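Grosico Countertop Turntable, Dark Gray

Back in stock. Sold by Avasis Storage & Table, Dravenham

Home > Kitchen & Pantry > Turntables

Round, flat, dark gray, spins both ways. The one people keep asking us for at the counter. Put it on a table, a shelf, inside a deep cabinet – anywhere you're always reaching past stuff to get to other stuff.

Low profile, so it slides under most cabinet shelves. Smooth top, no dividers. We like it that way. Dividers always seem to be the wrong size for whatever you bought that week. If you want things kept apart, use bins (see below).

Sizes
16 inch – fits most pantry shelves and end tables
20 inch – tables, islands, break rooms. Measure your cabinet door first please!! This one comes back to us more then anything else and it's nearly always the door.

Color: dark gray only for now. White is on order, no date yet.

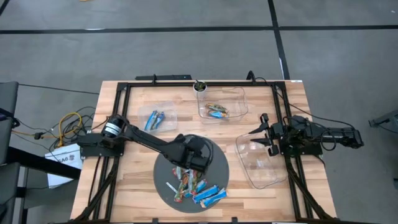 Snacks are what most people buy it for. Bars especially. They don't stack, they slide off each other, and the box they come in takes up half a shelf once it's three quarters empty. Tip them out on the turntable and let them pile up – blue wrappers, green, red, orange, yellow, whatever you've got – then pull out the ones you want to keep together and drop them in a clear plastic bin alongside. A small bin is plenty for a couple of bars of one kind, a slightly bigger one takes a little mixed pile. You can see what's in there without picking it up. Looks good on butcher block too, the dark gray against the light wood.

Clear bins
Sold separately. Rectangular, open top, plastic. Singles or a set of 8. Don't put them in the dishwasher, they go cloudy. Warm water and a cloth.

Care
Wipe the top with a damp cloth. Don't soak the base. If it starts to drag, there's usually crumbs in the track – flip it over, tap it out, wipe, done. No oil. Oil just collects more crumbs.

What's in the box
Turntable, 2 spare rubber feet, a card with the care notes. No assembly.

Questions we get

Will it mark a wood table?
Not with the feet on. If one falls off, use the spare, don't run it without.

Can I use it in the fridge?
Yes. It turns a bit stiffer when it's cold.

Do the bins sit on top of it?
On the 20 inch, sure, the small ones. We keep ours next to it instead, more room to spin.

Is it the same as the Sandberg one you used to carry?
No. Close in looks, but this one has a lower base. Bins from the old set still work fine with it.

From customers

"Got the 20 for our office kitchen. Granola bars in the middle of the table now and people stop asking me where they are." – Suqin Dong

"Good. Bit louder than I expected on the first day, then it settled down. Would buy the white." – Sebastian Coman

"Bought one for the pantry and went back for a second for the vitamins. Wish the bins had lids" – Despina Mitsotakis-Vlachou

Pickup and shipping
Pickup at the Dravenham store, side door, ring the bell. The 20 inch ships in its own carton so it may show up separate from the rest of your order. Returns fine if it's clean and you have the box.

Bulk orders for offices and schools – email Domnica Chiriac at the store and put the size in the subject line.

Page updated March 28, 2020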